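Drying Time and Dimensional Change in Cotton Jersey
Theda Hellwig, Textile Science Project, Astthorpe

3. Method

Cotton jersey relaxes when it is washed. The loops formed under tension during knitting return to a rounder shape, and the fabric gets shorter and somewhat wider. The aim of this part of the project was to find out how much of the change takes place in the wash and how much in the dryer.

Test pieces were cut from one roll of undyed single jersey supplied by Erkinow. Each piece was marked with a square, 420 mm on each side, in laundry-proof ink. The marks were kept clear of the cut edges, which curl. All pieces were washed at 40 °C with the same dose of detergent and no softener. Half were then dried flat on a rack and half were tumble dried for 90 minutes.

Measurements were taken along the wales (lengthwise) and the courses (crosswise) after the pieces had rested overnight. A steel rule was used, and the fabric was smoothed by hand without stretching.

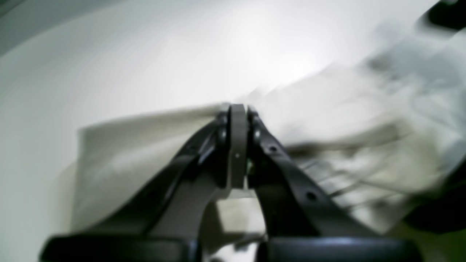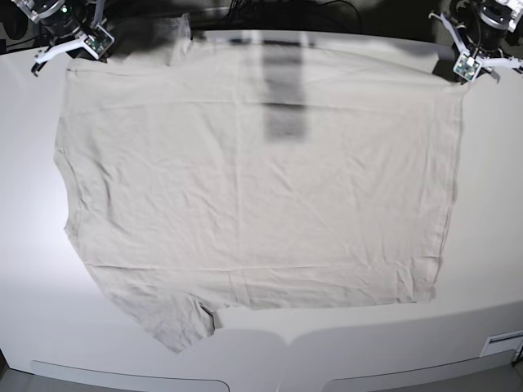

Light fabric on a white surface

The rest period matters more than we first assumed. In a trial run in November, pieces measured straight from the dryer gave lower values than the same pieces the next morning — cotton takes up moisture from the air and swells slightly. The trial values were dropped from the results.

4. Results

Lengthwise shrinkage was larger than crosswise shrinkage in every group. Flat-dried pieces lost most of their length in the first wash and changed little after that. Tumble-dried pieces went on shrinking through the third cycle.

5. Sources of error

The ink line has a width of its own, and readings were taken to its outer edge. The room was not climate controlled. One flat-dried piece was left on the rack over a Saturday and was excluded.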